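Home Kitchen Workshop Phones & Gadgets Ask Us

Looking After an Older Phone at Home

By Diệp Ung

Most of the phones people bring to my kitchen table don't need a new part. They need cleaning, or a better cable, or somewhere cooler to sit overnight. None of this takes special tools.

Clean the charging port first. If the plug wobbles or stops short of going all the way in, there is probably pocket lint packed at the bottom. Turn the phone off. Use a wooden toothpick shaved thin with a knife and work along the side walls, lifting the lint out a little at a time. Don't use a pin or a paper clip. Skip the canned air too, at least until the packed stuff is out.

Work on a plain, light surface. Tiny screws and SIM trays are easy to lose on a patterned tablecloth. If the table is dark, put down a white pillowcase. 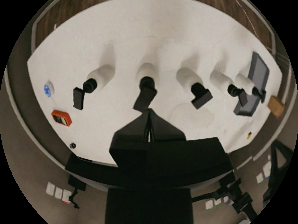
White tabletop with a wood-grain floor beyond it.

For the speaker holes, use a dry, soft toothbrush and hold the phone with the holes facing down. Brush sideways. A bit of poster putty pressed on and pulled off picks up what's left, but don't push hard or it will stay in there.

Wipe the glass with a microfiber cloth, slightly damp. Water is enough for fingerprints. Keep window cleaner away from it, as it can wear off the coating.

Try another cable before blaming the battery. My own phone sat at 34 percent for a whole evening on a Flellden cable that looked fine. I swapped in the spare from the junk drawer and it charged normally. Write the month on a piece of tape and wrap it around each new cable so you know which one is oldest. Mine says May.

Don't charge under a pillow or on a sunny windowsill. Take off a thick case if the phone gets warm. For a phone that's going into a drawer as a backup, charge it to about half, switch it off, and check it every few months.

If you do any of this at night, move a lamp in from the side. An overhead light puts your own hand's shadow right on the port.

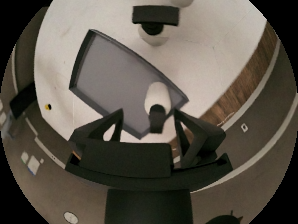
White ceiling with a gray panel, looking up.

Dropped in the sink: switch it off, take off the case, pull the SIM tray, and stand the phone upright in front of a fan on the cool setting. I leave mine for 72 hours before trying the charger. Forget the bag of rice. It leaves dust and starch in the port. If the battery ever swells and lifts the screen, stop using the phone and take it to a repair shop or a battery recycling drop-off.

Comments

Đức Hoàng: The toothpick worked on my old Hullar. I got out a wad of gray fluff the size of a pea.

jillybench: Does the putty leave anything behind on mesh speakers?

Diệp Ung: It can if it's warm. Put it in the fridge for ten minutes first.

R. in the garage: I use a headlamp for this. Works better than a side lamp if you wear glasses.

Related
Storing Chargers Without Tangles
Which Old Batteries Can Go in the Trash?
How to Clean Sticky TV Remote Buttons
Fixing a Loose Headphone Jack
Getting Kitchen Grease Off a Tablet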